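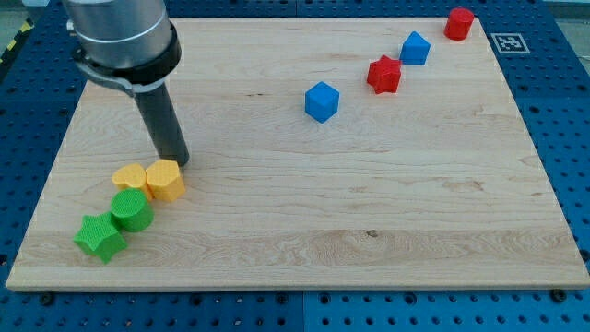

Junpei Fukuda objects to the word "pusher" for a tool of this class, on the grounds that it hides how much of the work is done by the arm's controller. Most writers have kept the word anyway. In the usual sense, a pusher, also called a rod end effector or a fingerless tool, is a plain rod or tube fixed to the wrist of a robot arm and used to move objects by sliding them across a surface. It has no moving parts and does not grasp.

Pushers are used mainly in research and in the comparison of arms, cameras and controllers. They are cheap to make and easy to model, and a test that uses one depends less on the quality of a gripper than a test of picking and placing does.

Construction

The simplest pushers are lengths of tube or solid bar with a rounded tip. The upper end is clamped or bolted to a collar, and the collar to the last joint of the arm. Aluminum, steel and hard plastic are all common. A rounded tip lets the tool lean a few degrees without changing much where it touches the object, while a flat tip can catch on the table when the tool is tilted.

Some versions have a spring between the collar and the rod so that the tool gives way when it is driven into the table. Springs protect the arm but add a small error to the tip position. The Flandbridge rod, named for the workshop that first sold it, leaves the spring out and relies on the arm's own force limit. The Cuervo rod uses a short spring and a rubber tip. The rubber wears unevenly and has to be turned or replaced.

Test surfaces and objects

Tests are carried out on a flat board or table top within reach of the arm. Wood, acrylic and painted metal are the usual choices, and results from one should not be compared directly with results from another, as friction differs. Wood also differs along and across the grain. Many groups record the direction of the grain together with the position of the arm base.

The objects are generally small blocks in simple shapes such as cubes, cylinders, prisms, stars and hearts, often 3D printed in a few plain colors. Shape matters more than it might seem. A cube pushed at the middle of one face tends to travel straight for a short distance and then turn. A cylinder standing upright can roll around the tip and slip off to one side. Stars are considered the hardest of the common shapes, because the tip may settle between two points and drag the block where it was meant to turn it.

A printed square marker is often placed on or near the board to give the camera a fixed reference. Blocks themselves are usually left unmarked and are found by color and outline.

Comparison with grippers

A two-finger gripper can lift an object clear of its neighbors. A pusher can't, and has to go around them or move them as well. Tasks for pushers are therefore written in terms of layout on a plane: bring two shapes together, sort by color, form a line, separate a group. Height plays almost no part.

Grippers can also be used as pushers with the fingers closed. This is common where a gripper is already fitted and changing the tool would mean calibrating the arm again. Closed fingers are wider than a rod and have flat sides, so contact is less predictable, and the fingers can hide the block from an overhead camera. In a comparison run at Plusberg and written up on 16 September 2019, the same arm and controller were used with a rod and with closed fingers over a total of 2641 pushes. The rod lost contact less often on cylinders and stars. On cubes the difference was too small to be of use. The report gave 1921 of the pushes to single blocks and the remainder to blocks in contact with one another, and it warned against combining the two sets.

Control

The tip is normally held at a fixed height above the board and moved in 2 dimensions. Height is set so that the tip clears the surface but stays well below the top of the lowest block. Too high a setting tips tall shapes over. Too low a setting scrapes the board, which shows up first as noise in the force readings.

Controllers fall into two broad groups. In the first, a path is planned from a model of how the block slides, and then followed. In the second, the arm makes short moves and looks at the board again after each one. The Drarivetti controller belongs to the second group and corrects its aim about 5 times a second. Controllers of this kind cope better with uneven friction, but they suffer when the camera is slow or its view of the tip is blocked.

Camera placement is still argued over. An overhead camera gives the simplest geometry, although the wrist covers part of the board. A camera at an angle sees under the wrist but must correct for perspective, and near blocks can hide those behind them. Using one of each solves most of this – at the cost of a second calibration, which has to be checked whenever either mount is touched.

Limits

Pushers cannot retrieve a block that has been forced into a corner or against a raised edge, since the rod has no way to get behind it. Long unattended tests therefore use a board without a rim and stop when a block nears the edge, or use a rim with sloping sides.

See also

End effector
Fiducial marker
Planar pushing
Tool center point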